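How to Budget for a Kitchen Test Bench With a Robot Arm

So you have the go-ahead for an arm, and somebody wants a number by the end of the week! We went through this at our Nenden workshop in April, and I'd start where we didn't, with the small stuff. Write down every object the arm will have to pick up, then price the hand that can hold the hardest one. For us that was pot lids.

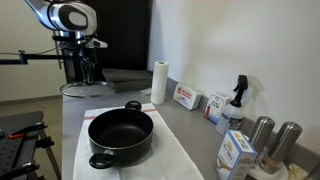 Written by the bench lead, Nenden workshop

A round glass lid with a center knob asks a lot of a gripper, and a multi-fingered hand like ours costs more than a plain two-finger one (quite a bit more, I'm afraid). Get that quote first, and build the rest around it.

Next, the stand. Measure your counter, then leave space for the post and the crossbar, which reach farther out than you'd think. Our mounting parts came to $739, and cable ties and clamps added another $142.

Then go shopping for props: a nonstick pot, towels, a spray bottle, paper towels, a pair of grinders, a few boxed groceries. Buy doubles of anything glass. Put a first aid box on the list too, and keep it on the counter where people can reach it.

Last of all, set aside money for spare finger parts. We put in nearly $1023 and were glad of it. Send the whole sheet to purchasing in one go, with the gripper quote on top.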